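Working Group on Handheld Gripper Practice
Minutes of the meeting held Wed 14 November, Stokport office, Room 2

Chair: Harish Tiwari
Minutes: Charalambos Lazaridis
Also represented: Onham, Bullum, Saha

1. Minutes of the previous meeting
The minutes of the June meeting were approved with one correction. Under item 4, "operator" should read "lead operator" in both places.

2. Draft code of practice, section 3 (operator conduct)
The Chair reported that 142 comments had been received on the draft, most of them on section 3. Members agreed that the wording on starting position should stand. Bullum asked that "comfortable reach" be defined. The group preferred to leave this to each site, provided the site writes its own limit into the local work instruction.

3. Cables and work surface
The draft requires that cables from handheld units be routed away from the operator's feet and checked at the start of each shift. Saha considered a check at every shift excessive for fixed stations. After discussion the requirement was kept, with a shorter check permitted where the station has not been moved. Mr. Lazaridis will redraft clause 3.7.

4. Handling of paired items
Onham presented its practice for footwear tasks at a tabletop station with a small two-tier rack. Both hands remain on the gripper units while the shoes are held, and the shoes are handled as a pair.
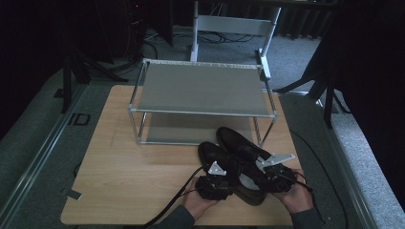
Question from Bullum: Who decides whether a recording is to be repeated when an item is dropped?

The lead operator decides, and enters the reason in the session log before the next recording begins. A dropped item is to be inspected before it is used again.

Members accepted this reading of clause 4.2. Saha asked that the log form carry a separate line for dropped items - at present they are entered under "other." Agreed.

5. Review of session logs
Mr. Lazaridis reported on 1574 log entries submitted by the member sites. Around 2 percent gave no reason for a repeat. The Chair reminded members that an entry without a reason does not meet the draft code and should be returned to the site.

6. Actions
Mr. Lazaridis: redraft clause 3.7 and circulate it.
Saha: propose the new line for the log form.
Onham: supply written instructions for the footwear task as an annex to section 4.
All: send remaining comments on section 5 to the Chair.

7. Next meeting
To be hosted by Bullum. The date will be confirmed once the redraft of clause 3.7 has been circulated.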